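Home Boards Tools Members Log in
Search posts Go

Hand-held grippers keep letting go of a power strip — finger pads or spring?

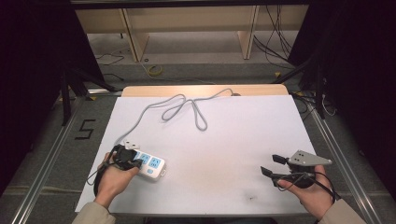
Building a pair of hand-held grippers in our shared shop, for recording cable jobs before we put an arm on the bench. Second set of printed fingers now. Blocks fine, cups fine. Cord stuff is where it falls apart. With the left one clamped on the end of the strip like so I can hold it, but as soon as I drag the plug end of that gray cord back toward me the strip twists out of the jaws. Every time. Fingers are PLA with thin foam tape on them, trigger is a bike brake lever, return spring from a junk box. Also the cable off the left gripper pulls on my wrist, probly not helping. Stiffer spring? Or redo the pads? Dont want to reprint everything if I can avoid it.
— pegboard_lou

Ustyna Kobzar
Pads first. Foam tape shears, so the strip rolls on it even when you squeeze hard. Pull it off, glue on 2 mm silicone sheet, scuff the PLA with 100 grit or it peels in a week. Ours are Flallora sheet, any soft one works.
Then look at where you grab. You're on the very end and the strip lies at a diagonal, so a sideways pull has the whole length as a lever. Move in toward the middle if the jaws open wide enough. Leave the spring alone for now — stiffer one just tires your hand.
For the wrist thing, velcro the cable to your forearm with some slack before the gripper.

dmartel
just screw the strip down?

Clirkard
Had the same on mine. Silicone helped, but the pivot was sloppy too. Check for play at the fingertips with the jaws shut, if they rock side to side swap teh bolt for a shoulder bolt and a washer. No reprint needed.

Related posts
Brake lever triggers, which ones fit a small hand
Fostirlow servo hums at rest
Gluing silicone to PLA (17 replies)
Cheap aluminum rail for a bench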